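Ollis folding kit: your questions answered

I've been renting out and fitting the Ollis kit for a good while now, and the same questions land in my inbox every week (some of them twice from the same person, which is fine, I do it too). So I've put the lot on one page. If yours isn't covered, drop me a message through the form and I'll add it.

What do I get in the box?

Two hand-held grippers, a spare set of finger pads, the charging lead, a short printed guide and a login for Ketuveo, the software where your recordings end up. You hold a gripper in each hand and do the job yourself, folding, sorting, putting away, and the recordings are used to train a robot arm to do the same sort of thing. There's no arm in the box! I get asked that a lot. If you want one, you hire it separately, see further down.

Do I need a special table or a studio?

No. A bed is my favourite place to work, to be fair. It's big and soft, it's about the right height if you don't mind a bit of a stoop, and you can spread a whole jumper out without the sleeves dropping off the side. A plain floor with a blanket on it does the job too, though my knees complain.
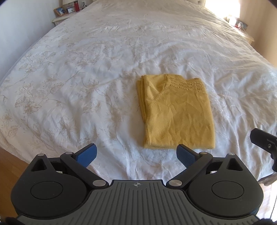 Daylight is best if you can get it. I do most of mine in the morning with the curtains open, and then a second go after tea with the lamps on, so the recordings aren't all in the same light. Patterned bedding is fine. Please don't iron anything specially.

What clothes should I start with?

Tea towels. I know, dull, but give yourself an evening with them first. After that go to T-shirts, then knitwear. Knits are lovely to pick up with the pads because they've got some give, but they also stretch if you tug, so go slowly and take hold of a proper fold of fabric. Anything with openwork or little holes in it, I grip by the hem or a seam and leave the lacy bits alone. Silky blouses are the worst. I still swear at those.

How long does it take to get the hang of it?

My first jumper was a disgrace. Most people I've set up feel comfy after 20 folds or so, and by the end of the first week you stop thinking about your hands. The bit that trips everyone up is sleeves, and there's only one cure for it: do the same sleeve over and over until you're bored silly.

Can I do it with one gripper?

You can, and for socks and flannels I'd say do. For tops you really want both, one to keep the cloth where it is and the other to bring the sleeve over.
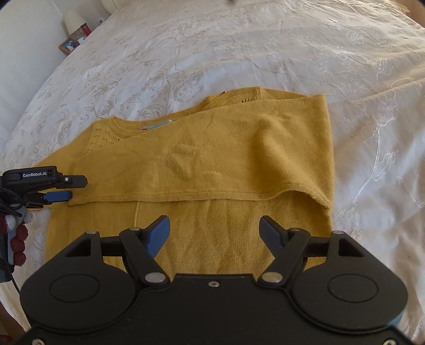

Keep your wrists loose and let the fingers close fully before you lift. If both grippers end up crowding each other in the middle, back one off and start that fold again. A messy go isn't wasted, by the way. Just leave it in and mark it "retry" in Ketuveo.

How much does it cost?

The starter hire is £360 a month, with the software included. Buying the whole kit outright is £2265. I take a £200 deposit on hires and you get it back when the kit comes home in one piece (scuffs are fine, missing screws are not, please check the carpet).

Which robot arms does it work with?

I've only used it with the Pal arm, so that's the one I can help you with. The Asero people say their newer model will take the same recordings from March, but I haven't had my hands on one yet and I'm not going to promise you anything.

Will the pads mark or snag my clothes?

I've had one snag, on a very old cardigan that was halfway gone anyway. Wipe the pads with a damp cloth before you start and take your rings off. Fluff builds up quicker than you'd think, especially with wool, and once it does the grip goes all slidey.

Can I pause a hire over the holidays?

Yes, once per hire, for up to a month. Tell me before your next payment goes out and I'll sort it at my end.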